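Saturday at robot club was so much fun! We're getting ready for the Skedosard challenge, where the arm has to take apart an old desktop PC and then do a round on the peg board, and our team (Brundow, two of us on code and two on hardware) finally got a long block of arm time. 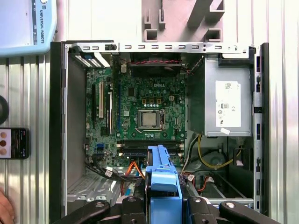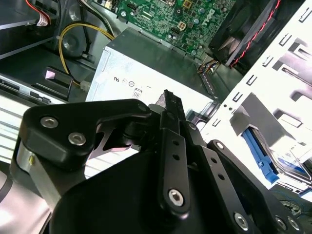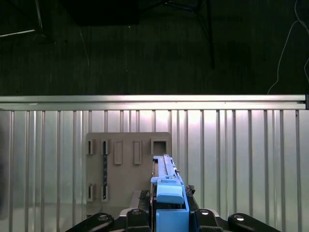

I rewrote the approach moves on Friday night and cut 58 lines, which felt great. We're at 158 points in practice now! Next up is slowing down the last bit of each reach, and I can't wait to try it.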